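Re: [grasping] Do we need force sensing for light boxes?
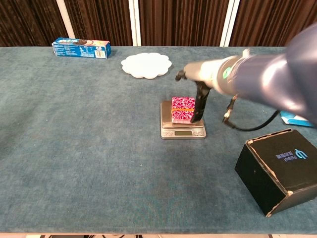 The small pink box on the kitchen scale, with one finger of the gripper against its side.

Hi all,

Replying to the question from the weekend, quoted here so it doesn't get lost:

> We're trying to get a simple two-fingered gripper to judge how
> hard it is touching light packaging. No force sensor at the wrist
> and no money for one. Motor current is what we have, and it's
> horribly noisy at the low end. Has anyone on the list found a cheap
> way to get ground truth for the downward part of the contact? We
> don't need lab quality, just something to train against. And does
> whatever you learn carry over to objects of other shapes?

Yes, sort of, and we've been at it for most of this year so I'm happy to share (and glad someone else has the same headache!). Our trick is a kitchen scale. You put the object on the scale, zero it with the object in place, and let the arm touch it. Whatever comes up after that is the downward push from the fingers, or the lift if the number goes negative. We log it next to the motor current and the joint positions, and a small model called Tallier learns to go from the second lot to the first.

We did 200 touches per object, with 5 objects in the first batch. Tallier gets to within some 6 grams on boxes it has seen. On boxes it hasn't seen it's a good deal worse, but still good enough to tell a brush from a proper press, and that was all our packing task wanted. I had expected it to fall over completely on new shapes, so I was quite chuffed.

Now the moans. Sideways contact is the hard one. If a finger comes in against the side of a box, the scale only feels the bit that friction drags down (or up), and the same squeeze can give you quite different readings depending on how the surface grips. We tried rubber bands round the boxes to even things out and it helped more than it had any right to. Shiny card with no band is still a mess. If you only care about top-down pressing you can ignore this whole paragraph.

The other thing is lag. Kitchen scales smooth their reading, so the number arrives late and you can't line it up with a fast touch. We hold each contact still until the reading settles and throw away everything before that. It's slow and rather dull to sit through, but the labels got much cleaner once we stopped trying to be clever. Also watch for the scale switching itself off halfway through a run - I lost an entire afternoon to that one.

Cables matter too. Ours hangs in a loop under the arm, and when the wrist turns far enough the pull shows up in the current. Tallier was happily learning the cable for a while. We now vary the wrist angle on purpose between touches so it can't lean on that.

On your last question, about other shapes, I can only speak for boxes. Bags are next on our list, probably in October, and I expect them to be horrid. The Vovaditz people posted something on soft packs a while back, but they had a proper sensor, so I'm not sure how much of it helps you.

I can put the logging script up if there's interest. It's ugly but short. What gripper are you using, and how often can you read the current?

Cheers from the Gazi bench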